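Bench inspection checklist: wrist camera and gripper trial
Cell 2, Warkmont workshop
Checked by: Arsalan Ghauri
Fingers under trial: Puris two-finger set, black
Compared with: Larnalitz fingers (ours, in the drawer)

1. E-stop reachable from the operator side
OK. Yellow housing at the table corner. Pressed it twice, arm dropped out both times.

2. Finger mounting screws
OK, with a comment. Torqued and paint-marked Thursday. The Puris sheet says they hold for 3000 cycles without a retighten. I'll believe that when I've seen it. Recheck at the end of every shift regardless.

3. Wrist camera picture good enough to judge an approach
Marginal. You can tell it's a bottle and you can tell where the fingers are. You can't read the label, and the rep's talk about "label-grade vision" should be struck from the quote. 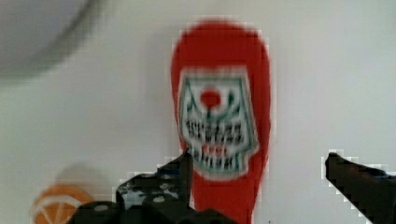 Item 3. Wrist view, ketchup bottle between the open fingers.

4. Speed limit set in the controller
OK. Held at 46 per cent for the trial. The vendor wanted it higher for the demo. No.

5. Cables clear of the work area
Not signed off. The loops around the arm are too generous for my liking, and there's cable trailing across the top of the toaster oven.
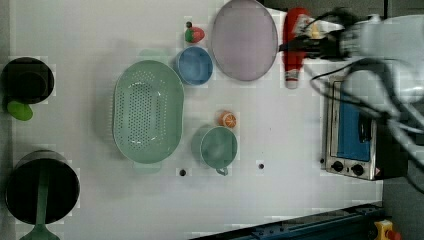 Rengifo's installer told us the slack is needed for full wrist travel. Maybe so, but I want it clipped and the travel tested again before anyone calls this finished. Leave the oven where it is until then so we're testing the same layout.

6. Pinch points marked
Fail. No marking at the fingers at all. Yellow tape is fine for now.

7. Grip on soft items
Conditional pass. The plush ketchup bottle is an easy target: it gives where you squeeze it, so nearly any finger will look good on it. The Larnalitz set managed soft goods too, at a lower price.

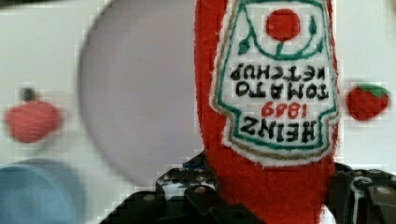 I'd want the same check done with something stiff and slippery before we spend money. Force setting stays at 2 until that's been run, and write down every drop, including the ones the vendor blames on the lighting.

8. Loose items kept off the table edge
OK on the day. Check again each time the toys get rearranged.

Result: not released for unattended running. Items 5 and 6 to be fixed, item 3 to be argued about with Puris. Recheck in June.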